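Catching Stale Frames Before They Reach a Two-Arm Controller

Part of the Groven toolkit guides. Assumes Groven is installed and both arms already respond to joint commands.

When a two-arm policy misses its grasps, most people start with the calibration. Check the timestamps first. A camera driver that hands over an old frame produces the same symptom as a bad extrinsic: the grippers close beside the object. With rigid parts the error is small enough to ignore. With cables it is not, as a strand moves whenever its neighbors do.

This page shows how to stamp every input on one clock, set an age limit, and make the control loop hold position when the limit is exceeded.

Before you start

You need the Groven runtime, the Brireck camera driver, and a log viewer. We use Nonura, but anything that plots two time series on one axis will do. Stop any running policy and leave the arms powered in hold mode.

Step 1. Put everything on one clock

Brireck stamps frames with wall time by default. Groven stamps joint states with the monotonic clock. The two cannot be compared. In the camera config, set:

clock_source: monotonic
stamp_at: exposure_end

The second line matters as much as the first. The default, stamp_at: publish, records when the driver finished copying the image, and hides exactly the delay you are looking for.

Step 2. Record a baseline

Run the logger with the arms in hold mode:

groven log --inputs camera,left,right --out baseline.glog

Let it run until you have at least 100 frames, then open the file in Nonura and plot frame age at the moment of each policy call. A healthy plot is a flat band. A sawtooth means the camera and the policy run at rates that drift against each other. Single tall spikes usually point to the USB bus or to another process taking the CPU.

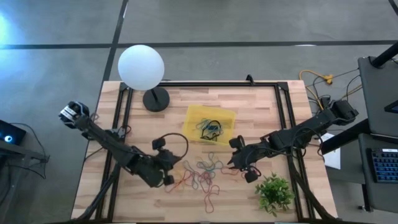 Groven Docs Team

Test on a task where late data shows. We use cable sorting: a tangle on a wooden tabletop between the two grippers, with a translucent yellow bin behind it as the drop location. Thin strands of different colors are useful in this test, as you can overlay the predicted grasp point on the current image and see which strand it belongs to.

Step 3. Set the age limit

Add a guard block to the controller config:

guard:
 max_frame_age_ms: 100
 max_joint_age_ms: 8
 on_stale: hold

The joint limit is much tighter than the frame limit – joint states are cheap to read and there is no good excuse for an old one. Do not set on_stale to "repeat". It replays the last action, and with both grippers on the same strand that means pulling in a direction chosen for a pose the arms have already left.

Step 4. Check that both arms stop together

The guard runs once per arm process. If only the left process sees the stale frame, the right arm keeps moving. Turn on the shared flag:

guard:
 scope: pair

Then inject a fault:

groven fault camera --delay-ms 400 --count 4

Both arms should enter hold within 2 control ticks of each other. If the gap is larger, the processes are probably exchanging the flag over the network bridge. Move them to the same host and set transport: shm.

Known issues

The Ellery planner keeps its own image buffer and ignores the guard. Set buffer_depth to 1 in its config, or it will plan from a queue of old frames while the controller reports everything as fresh.

After a hold, the policy resumes with whatever action chunk it had left. Pass --flush-on-hold to discard it – this will become the default in the October release.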